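Clandside Desk Manipulation Study — Gallery

Work in progress on the Clandside study, which looks at how a humanoid hand picks small parts out of a divided container when the desk has not been cleared first. The method was developed at Zollmont, and the scoring scripts come from the Avley branch of the code. The picture on this page was taken from the robot's own head camera, at the resolution the policy receives.

Most published work on bin picking uses a fixed tray on a bare surface. We wanted ordinary desks with ordinary things on them, and we wanted the policy to decide for itself which surfaces and edges mattered. The training set holds 2,000 episodes. After filtering for dropped frames and timing errors, 1,528 remained, and all results quoted here refer to that smaller set.
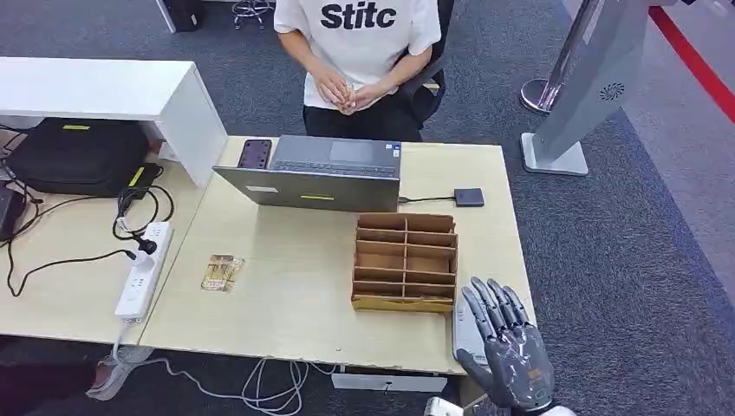
Occlusion by the robot's own hand is the largest single source of error in the study. When the hand is held upright it hides whatever stands directly behind it, and the policy has to carry an estimate of the hidden region forward from earlier frames. In this view the fingers and palm block part of the white-gray device near the front right corner of the desk, while the cardboard organizer to the left of it stays in clear sight with both columns of cells visible. Frames of this kind are labelled "partial" in our scoring. We compared three ways of handling them: ignoring the hidden region, filling it from the last clear frame, and filling it from a short memory of 6 frames. The third gave the fewest wrong contacts. The second was nearly as good on still desks and much worse when anything had been moved.

Notes on the method

Head pose is held fixed during the approach and released only after contact. Allowing the head to move earlier gave a better view of the target but made the depth estimate unstable.

The control loop allows 550 ms between a new target estimate and a change of wrist path. Shorter delays produced visible hunting near the cell walls — the hand would correct, overshoot and correct again.

Thin dividers remain difficult. The Amini depth model tends to merge neighbouring walls when the viewing angle is shallow, and the planner then treats two cells as one. A second pass on colour edges recovers part of the loss.

People seated at the desk are treated as a keep-out volume from the desk edge backwards. No reaching is planned beyond that line, whatever the target.

A revised set of results, with the memory length varied, is due in December.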